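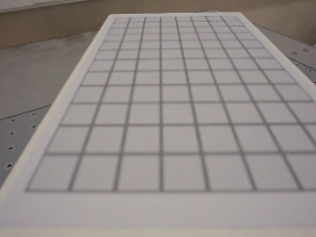

Plate grid close up, Kandow desktop version, standard quality

I've spent most of July trying to work out what a small plate-handling bench would cost us, and Kandow is the first planning tool I've used that made me want to stay late and carry on. It's a simulator with a shopping list bolted to the side. You build your bench on screen, put an arm on it, run the job, and a running total sits in the corner the whole time. Move to a longer arm and the total goes up. Swap the perforated plate for a smaller one and it comes down again. I love this!

I started on the 21-day trial and moved to the paid plan, at £28 a month for one seat, before the trial was up. For comparison, the quote I had from Vondráček for a proper site visit and a drawn layout would have paid for years of it. To be fair to them, a site visit is a different thing and I'll probably still have one, but I'll go into it knowing what I'm asking for.

The job we want to automate is dull as anything. A microplate gets picked up from one spot on the bench and put down on another, all afternoon, by a person who trained for rather more than that. So my layout is a table, a perforated breadboard, a white arm on its black pedestal and 2 marked black trays for plates to go on. I built it in a morning, and most of that was me fussing over where the pedestal should go (back right, in the end, which leaves the front of the table free for a human being to reach in).

What surprised me is how much of the budget was hiding in the small stuff. I'd gone in with an arm price and a vague idea that everything else was "bits". Kandow makes you pick the bits. Gripper fingers are a separate line. So is the plate under everything, and so are the trays, the mounting block, the cables and the table, if yours won't take the weight. My "bits" line had been a guess scribbled on the back of a delivery note and it was miserably low. Finding that out on a screen was a lot nicer than finding it out with a half-built bench.

The reach check is the other thing I'd pay for on its own. I had my heart set on the short Joltalby arm, which is cheaper and takes up less room, and in the simulator it could get to the near tray well enough but was stretched right out for the far one. I tried moving the base. I tried turning the breadboard round. In the end I went up a size, swore a bit, and changed the budget. The larger one arches over nicely and comes down to the side of the plate with plenty of bend left in it.

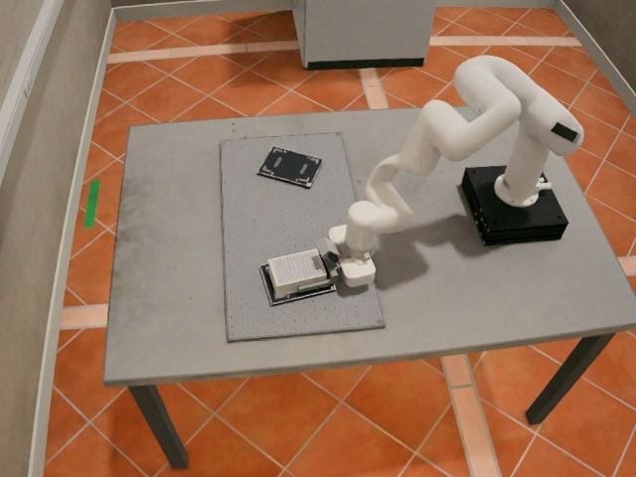

Capucine Lebrun tried the same trial and told me I should put a warning in here about the prices, because the list for Arotberg tables was out of date on her copy and she only spotted it when the real quote came back higher. She also said she'd still use it again, but she now adds a column of her own for delivery and fitting.

I've checked my list since and she's right, the furniture prices lag behind. Arms and grippers seem to be kept up better. You can type over any price and it keeps your figure, so I've been putting in real quotes as they arrive and marking them in the notes box.

A few other grumbles. The close-up view goes soft near the front on standard quality, and the high quality setting makes my laptop sound like a hairdryer. Exporting the shopping list gives you a spreadsheet with the columns in an odd order. There's no way to put training time in as a cost, so I've added it as a made-up part called "Us, learning". And sharing is mean: the cheap plan lets 2 people look at a layout, and only the owner can change it.

None of that has put me off. I took the layout and the list into our spending meeting and for once we talked about which arm and when, with the real total in front of us. Amado Talavera asked whether we could buy the table and breadboard this year and leave the arm until next, and I could split the list there and then while he waited.

Four and a half stars from me. The missing half goes back on when they sort out the table prices.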